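About Tosach

Tosach is a small cooking school on the second floor of an old seed warehouse in Plammont, up the hill from the ferry landing. We teach people to cook the food they want to eat on an ordinary night. Soup, bread, beans, a roast that feeds the house twice, a cake that doesn't need a special pan. If you can hold a spoon you're ready for our first class, and if you've been cooking for 40 years we'd love to have you too (you'll probably teach us something!).

We started with one soup class in February. It was cold, the windows steamed up, and the onions took twice as long as we had planned. People stayed until ten at night talking about their grandmothers' dumplings. We knew then that we wanted to keep doing this.

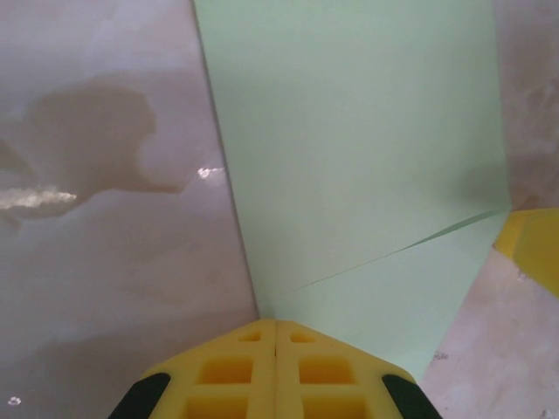 The soup class is still the first one on the list. It has changed a lot over the years — we used to hand out a recipe at the start, and everyone cooked with their nose in the paper. Now we taste first. Each table gets a plain pot of broth, a bowl of salt, a lemon and some vinegar, and we spend the first half hour adding a little, tasting, and adding a little more. You go home with the recipe at the end, with your own notes on it. We think people remember the taste of a thing much longer than they remember a number of teaspoons.

How we teach

Classes are small and everyone cooks. You won't sit in a row and watch an instructor chop. You'll peel, stir, knead, burn the odd pine nut and start over, and there's always time built in for starting over. We eat together at the end, and we're serious about that part. A good hour at the table is as much a piece of the class as the knife work.

We cook by weight in the baking classes and by eye nearly everywhere else. Our basic loaf uses 700 grams of flour and makes one big round or two small ones, and after three or four bakes most people stop looking at the sheet. That's a wonderful thing to see happen.

What you can take

Evening Basics: six evenings on soup, eggs, beans, rice, greens and a simple roast. Classes begin at 6:30, and you should come hungry.

Bread from the Start: four mornings, with yeast in the first two and sourdough in the others. You take home a jar of our starter, which is called Ollier after the lane behind the building where we used to keep the flour.

The Preserving Table: late summer only. Pickles, jam, tomatoes, and whatever the Bai Orchard has too much of that week. Last August it was plums, and we are still eating them.

Cooking with Kids: for ages seven and up with a grown-up along. They fold dumplings, roll noodles and make a terrible mess of the flour bins, and we love it.
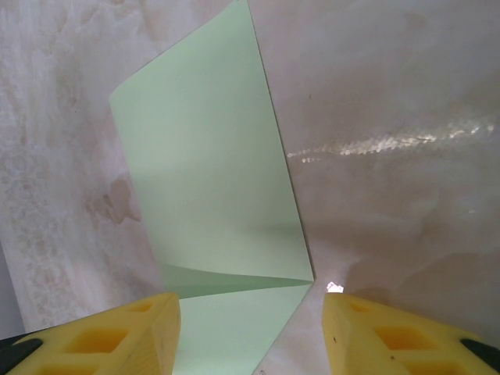
The recipe library

Along the back wall we keep 3,508 recipe cards, and every one of them was given to us. Some came in tin boxes from families clearing out a kitchen. Others came one at a time from students who wanted their aunt's pepper relish to live somewhere safe. We've cooked our way through 300 of them so far and we put a few new ones into the classes each season. The library is open to anyone during class hours, student or not. Copy out whatever you like, and if you have a card to add, bring it in! Stains are fine. We've found that the stained ones are usually the best.

We're especially keen on cards that leave things out. "Bake until done" has led to some of our happiest afternoons, with four ovens going and a lot of arguing.

What people tell us

We ask everyone to write a line in the guest book before they go, and we read it more often than we should probably admit. Plenty of the notes are about the bread, and a surprising number are about beans.

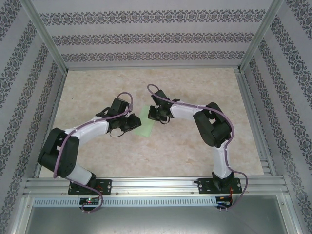
One student wrote that she had eaten beans from a can all her life and thought she didn't care for them, and that she now keeps a pot going every week and has her neighbors doing it too. She also asked us to put more garlic in the greens. We did, and she was right.

Coming to see us

The kitchen is up one flight of stairs, and there's an elevator on the Ollier Lane side. Aprons and knives are here for you, so all you need is a pair of closed shoes and a container for leftovers — bring a bigger one than you think. If you have an allergy, tell us when you book and we'll plan the menu around it.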